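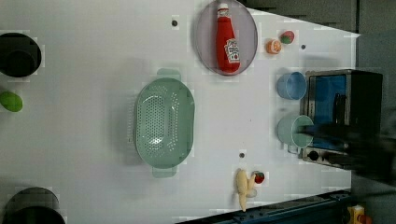 Teaching by hand: Caoimhe Breathnach on collecting 500 episodes at a kitchen table

Caoimhe Breathnach spends most of her working day moving toy food from one place to another with a robot arm. She runs data collection at Ondiditz, a small company in Tralterville that trains robots to do household chores. The arm copies the motions of a controller she holds in her hand, and everything it does is recorded. One attempt at one task is an episode. Her team wants 500 of them for the current set.

"People think the hard part is the driving," she said when we talked in January. "You learn the driving in a week. The hard part is deciding what to put on the table."

The table is white, and the objects on it are the sort you would find in a kitchen or a toy box: a colander, a plate, a toaster oven, plastic cups, strawberries and a banana that nobody could eat. Breathnach lays them out again before each episode. The ketchup bottle might be standing up one time and lying across the plate the next.

"A cup on its side is a different problem from a cup standing up," she said. "You can put your fingers in the mouth of it, or you can take it by the outside. Both are fine. I want the model to see both. If I only ever show it the one I like, it will try that one even when the cup is pointing at a wall."

The cups are a good example of something she had to learn. In the first batch, she said, all the operators set them upright in the middle of the table, well away from anything tall. The trained policy did well on that and fell apart when a cup was near the toaster oven. It would start its reach, come too close to the oven and stop.

"We had taught it that cups live in open space. So now they go next to the oven, they go beside each other, they go wherever is awkward."

Bülent Kaplan, who trains the models on the recordings, asked for the change. He keeps a list of failures from each test run and gives it to the operators, who build new layouts from it. I asked him whether more data would have fixed the cup problem without the list.

"More of the same would not have," Kaplan said. "We added 100 episodes of the old kind and the number did not move. Then Caoimhe's team did a much smaller batch with the cups in bad places, and it did."

Not every episode is kept. Breathnach reviews her own recordings at the end of a shift and throws out the ones where she paused to think. A pause of a second or so is harmless, but a long one teaches the arm to hang in the air above an object doing nothing. Dropped objects are another matter. If she drops a strawberry and picks it up again cleanly, the episode stays in.

"I used to delete those," she said. "Bülent told me to stop. The robot is going to drop things, and it needs to have seen what comes next."

She works in blocks of 2 hours and does not do more than two blocks a day. After that, she said, her motions get lazy and they all start to look alike. The team has 6 operators, and Kaplan can often tell from a replay which of them was driving. One always comes at the fruit from the left. Another closes the fingers very slowly.

"We don't correct that," Kaplan said. "We only make sure no single person records all of one task."

The software that stores the episodes is called Prultitz and was written in-house. Each recording gets a sentence describing the task, typed by the operator before the arm moves. Breathnach said the sentences take more care than visitors expect. "Pick up the cup" is no use when there are two cups on the table, so she names the color. With strawberries she has to say where.

"'The strawberry by the banana,'" she said. "You get used to talking like that. I do it at home now."

The next set will be recorded on a second table, with deeper containers and more things placed inside other things. Breathnach has already started on the layouts. She was less sure about the colander, which she finds hard to lift by one handle without tipping it.

"I'll need to practice that one first," she said. "I can't record it until I can do it."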